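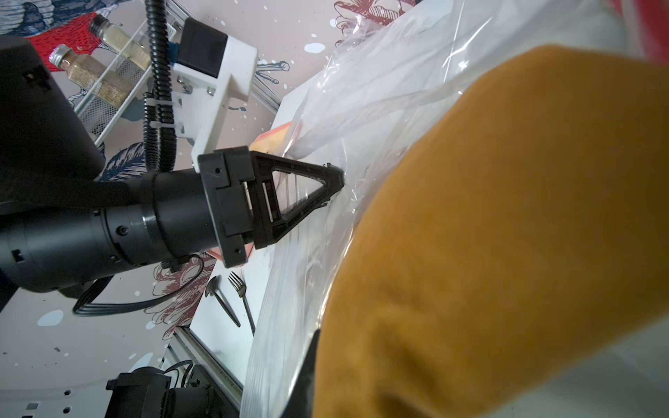 A voice from the far end asked whether the clear bags were now policy or still only a habit, and whether the spice rack would get the same treatment. The chair ruled that this was Item 1 and that we had therefore begun.

Flarnley Kitchen Users' Meeting
July 3, 2018, Biwott Room

Minutes of the December meeting were approved. The correction to the spelling of "colander" was noted again.

1. Cloths. Agreed that clean cloths are to be folded and kept in clear zipper bags. A proposal to sort them by color was discussed for longer than the budget and then withdrawn. Balled-up cloths do not count as folded, whatever was said in December.

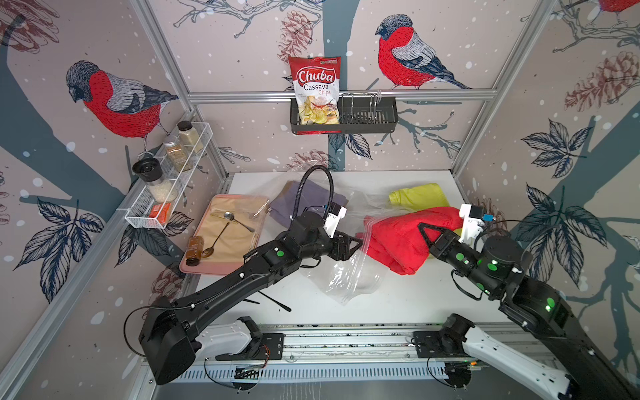 Item 1: red cloth partly in the bag, yellow and purple-gray folded.

2. Spice rack. Stays on the wall. Jars to be labeled by whoever brings them - "brown" was ruled not to be a label. Ferine has offered a matching set for $780. Stiltitz quoted $740 without lids. Both declined.

3. Tray. Spoons may rest on the tray but may not retire there. Brown smears to be wiped by the person nearest, a wording that caused some shifting of chairs.

4. Snacks. The cassava chips in the hanging basket are for general use. Motion to define "general" failed.

5. Money. The kitchen fund stands at $647. No one wished to spend it on anything anyone else suggested.

Action: bag supplies to be reordered, 2 boxes. Spice labels carried over to the next meeting.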